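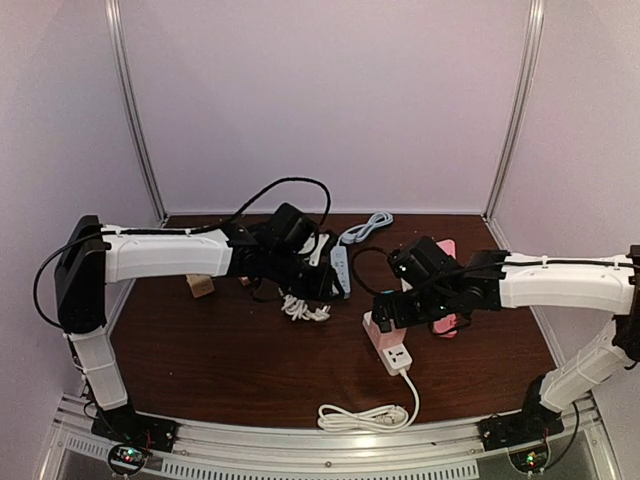 Sanne Postma says she gave to the same night shelter every winter for 10 years and had one letter back in all that time, and it was addressed to her husband. She carried on giving, but she told me she felt a bit silly each time she sealed the envelope.

Chapter 6
Saying thank you, and meaning it

Floor Peeters
August 2024

I love this chapter. I've wanted to write it since the first edition, when thanking was squeezed into a page and a half behind the part on bank mandates, and I'm delighted it now has room to breathe. Most of you will have spent the last few weeks on asking: who to ask, when to ask, how to word it. Now we come to the moment after the gift arrives, and there is so much good work to be done there!

Let's begin with a small charity called Trireo, which runs a winter meals service and which we'll come back to in chapters 7 and 9. One October it sent out an appeal by post and received 298 gifts. The office had ordered 300 printed cards, so on paper everybody could be thanked with 2 cards left in the box. By Christmas most of the cards were still in the box. The gifts had been banked and entered on the database, and the meals had gone out on time. The thanking had simply slipped down the list, as it does in any busy office with one desk and a telephone that keeps ringing.

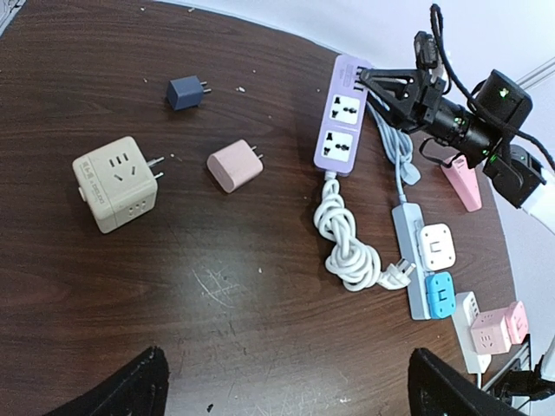 When the next appeal went out, fewer people replied. Mutua Chege, who had written both letters, assumed that the second one was weaker and rewrote it from top to bottom. I've read the two side by side and I think the second was the better letter. What had changed was the reader. Someone who has given and heard nothing doesn't know whether the money arrived, whether it was enough to be useful, or whether anyone noticed. Ask that person again and you're asking a stranger who has a faint reason to be cross with you.

Keep Trireo in mind as you read. At the end of the chapter you'll draft a thank-you plan for it, and I'd like you to start scribbling ideas in the margin now (unless it's a library copy, in which case please don't).

A few words we'll need. An acknowledgement is the plain confirmation that a gift has been received: the amount, the date, a name to contact. A thank-you is a message from one person to another about what the gift means. A report comes later and tells the donor what happened. Charities often roll all of these into a single letter, and there are times when that works nicely, especially with small one-off gifts. But they answer different questions, and they go stale at different speeds. An acknowledgement that turns up a month late is a nuisance. A report that turns up a month late is usually fine, and may be richer for the wait.

We'll also look at gifts that aren't money. A family that drops off a bag of coats, a bakery that hands over its unsold loaves and a retired plumber who gives up a Saturday morning all deserve thanks, and the wording you'd use for a cheque sounds very odd to a plumber. Amber Nijs kept a notebook of these at Jollgate and has let me reprint several pages of it, spelling and all.

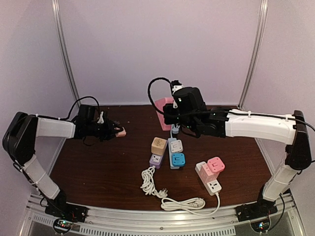 6.1 How soon is soon enough?

Get out the last thank-you message you received from any organisation. Find the date on it, and then try to remember the day you gave. Write down the gap between them and how you felt when it came, even if the answer is that you felt nothing much. We'll use your notes in the first group exercise.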